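Ticket: Order totals and label sheets not matching
Opened by: Vanderleia Araújo
Product: Sollunano inventory and labels, desktop version
Priority: Medium (changed from Urgent by Support)
Status: Closed

13 April 2020, 8:52

Vanderleia Araújo wrote:

I make surface cleaners and linen sprays and sell them through two shops, Cordeiro and Gesier. I have been using Sollunano since January to keep stock and print labels. Until this morning we got along.

I ordered a print run for the lavender linen spray. The order screen says 200 labels. The print queue says 3,000. I canceled it, got a pop-up thanking me for my order, and the queue still says 3,000. My label printer is an Onton and it takes its work very seriously. It got through a fair part of a roll before I reached the plug.

I have restarted the computer. I have restarted the printer. I have read the help article called "Why is my print quantity wrong?", which told me to check my print quantity.

Please advise before I plug it back in.

9:40

Support wrote:

Hi Vanderleia, thanks for reaching out, and sorry about the roll. Please leave the printer unplugged for now. Could you send us the following:

The version number (Help, then About)
The product record for the linen spray, exported as a text file
The name of the label template you are using
A photo of the container, so we can match it to a template family

I have moved the ticket to Medium because the printer is off.

10:15

Vanderleia Araújo wrote:

I would have thought that having to pull the plug was an argument for Urgent, but all right.

Version number and export attached. The template is called "Bottle Round Tall (copy) (copy) FINAL". I did not name it that in one sitting.

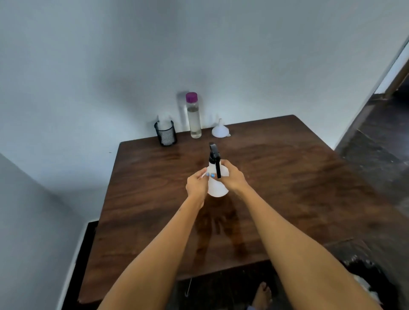 Attachment 2: spray bottle with black trigger sprayer, white body

It gets wider toward the base, so a straight label wrinkles. That is why I made a copy of your template in the first place, and then a copy of the copy. The fill is 200 ml if that matters to anybody.

11:32

Support wrote:

Thank you, very helpful. The fill size does matter, as it happens.

In your export, the field "Units per label set" contains 200 and the field "Fill volume" is empty. The fill volume seems to have landed one column over. The program has been trying to work out how many label sets you need from a number that describes liquid, and when the math gave it something silly it fell back to the largest job it allows, 3,000.

Please try this:

1. Open Products, then the linen spray record.
2. Click Edit Fields (the pencil, not the gear).
3. Set Units per label set to 2, for front and back.
4. Set Fill volume to 200.
5. Save, close the record, and open it again to check that both numbers stayed put.

Do not plug in the printer yet.

11:58

Vanderleia Araújo wrote:

Steps 1 through 4 done. At step 5 the record opened with Units per label set back at 200 and Fill volume blank. I did it again with the same result. I did it a third time and said the numbers out loud while I typed them, and it made no difference to the software, though the dog left the room.

Two more things. The pencil is gray unless you click the gear first, so your step 2 needs a step before it. And the linen spray now shows up twice in the product list, once with the correct name and once as "Linen Spry", which I have never typed in my life.

13:20

Support wrote:

You are right about the gear, I will get that article fixed.

The second record is the useful clue. "Linen Spry" is what the import tool reads from the order sheet Gesier sends. Do you have automatic import turned on for that shop? If so, every time you save, the program compares your record with their sheet and politely puts their version back.

Go to Connections, find Gesier, and change Import from "Always" to "Ask me". Then repeat the five steps.

13:47

Vanderleia Araújo wrote:

It was on "Always". I don't recall choosing that, but I also don't recall making the second copy of the template.

Changed to "Ask me". Saved the record. Opened it. The 2 is still 2 and the fill is still 200. I closed the whole program and opened it again and they were still there. I am now being asked whether I would like to import "Linen Spry". I said no. It asked whether I was sure.

The Gesier sheet does have the typo. It also has the fill volume in the wrong column. I will write to them. They will answer in June.

Is it safe to plug in the printer?

14:10

Support wrote:

Almost. The old job is stored on the printer as well as in the queue, so it would carry on where it stopped.

1. In Sollunano, open Print Queue, select the job and choose Remove (Cancel only pauses it).
2. Take the label roll out of the printer.
3. Hold the feed button down while you plug it in, and let go when the light blinks.
4. Put the roll back and print a single test label.

14:36

Vanderleia Araújo wrote:

May I suggest that a button marked Cancel should cancel. I offer this free of charge.

Roll out, button held, light blinked. One test label requested, one test label printed. I stood next to the plug the entire time.

Then I sent the real job, and the queue and the order screen agree with each other. The labels look fine. You can close this. I still have a long strip of lavender labels from this morning and will be making a great deal of lavender linen spray.

14:50

Support wrote:

Glad it's printing. I have filed the Cancel wording as a separate request and linked it here. You can delete the "Linen Spry" record from the gear menu whenever you like.

Closing as resolved. Cause: shifted column in the shop import sheet, with automatic import on.

15:04

Vanderleia Araújo wrote:

Deleted it. It asked whether I was sure.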